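Sheet-metal parts bins: cleaning and upkeep

Open-topped bins with sloping sides are suited to small solid parts such as blocks, offcuts and short fittings. The slope returns parts to the floor of the bin, where they can be reached from above. Wear is concentrated on the floor and on the upper band of the walls.

Empty the bin before cleaning. Brush out grit first, as grit trapped under a cloth produces the fine scratches found on most used bins. Wipe with warm water and 2 drops of dish soap, then dry at once. Leave for 5 minutes with the floor tilted so that water drains from the seams.

Cloudy scuffs on bare metal are cosmetic. They can be evened out with 300-grit paper, worked in one direction only. Painted or coated walls should not be sanded unless they are to be recoated.

Holes in the floor should be kept clear. Push a pipe cleaner through each one when the bin is empty. Do not store anything in the bin that is narrower than the holes. 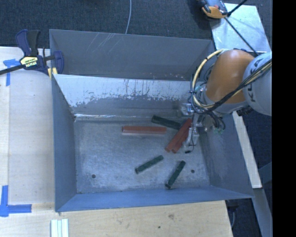
Xiuying Tang writes that she stopped sanding her bins at the Steltden workshop and now lines the floor with a cut rubber mat. Blocks slide less on it, she reports, but the mat has to be lifted every Saturday or dust packs underneath.

A mat also covers the drain holes. Punch matching openings before fitting it, and trim the edges 2 mm short of the walls.

Sort by color only if the color denotes size or material. Mixed blocks of one size can share a bin. Heavier stock goes in a separate bin, stored on the lowest shelf.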